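Budgeting for gripper finger spares, tableware handling -- what do you carry?

mikkelsen_g
Posted 7:42 AM
Putting together the equipment request for next year and I need a sanity check on consumables. Two hand-held grippers, parallel fingers, textured pads on the inner faces. Work is household tableware on a dining table: pick, place, stack. Planned load is 200 sessions per unit. My draft has 23 pad sets and one spare finger pair per unit. Purchasing at Lutville wants the pad number justified or cut.

ipowell
Posted 8:15 AM
What is the mix of objects? Pad life on glazed ceramic and pad life on brushed steel are different budget lines. Post a typical layout.

mikkelsen_g
Posted 8:31 AM
Typical one below. Plates, bowls, a steel tray, glassware toward the back, some food items.
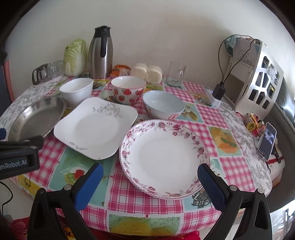

Approach on the rose-rim plate, blue pads fitted.

ipowell
Posted 9:04 AM
OK, that helps. Wide-rim plates are easy on pads if the operator takes the rim square. Off-angle grabs load one edge and the texture goes there first. I would cut to 7 sets per unit and put the difference into a second finger pair. A bent finger stops you for however long shipping takes. A worn pad just slips more.

Iolo Powell, Indthorpe

tarn_bench
Posted 9:20 AM
Disagree. "Just slips more" is a failed session if you are logging data, and with glass mugs in the set it is also breakage. We swap pads on a schedule and don't wait for visible wear. Pads are the cheapest line on the sheet. Leave it at 23 and argue about something that costs money.

ipowell
Posted 9:33 AM
Scheduled swaps are fine if you have measured the interval. Has anyone here? We ran one set until it started dropping bowls and used that as the number. Crude, but purchasing accepted it.

gccori
Posted 11:50 AM
Two items missing from the draft:

Tableware replacement. Buy duplicates of every plate and bowl up front. Printed patterns get discontinued and then your object set changes halfway through.

Finger screws. They are small and they walk off the bench. Order a bag with the fingers, same PO.

On pads I am closer to tarn_bench, though adhesive ages in the drawer. Split the order, half now and half in December.

Gilberto Ccori

mikkelsen_g
Posted 1:12 PM
Splitting works for me. Puvedon has a minimum order on pads, so I need to see if half clears it. Revised draft: 23 sets in two deliveries, 2 finger pairs per unit, screws, duplicate tableware. I'll log the swap interval on the first unit so there is a measured number next time.

tarn_bench
Posted 1:26 PM
Log it by object class if you can. Steel separate from ceramic.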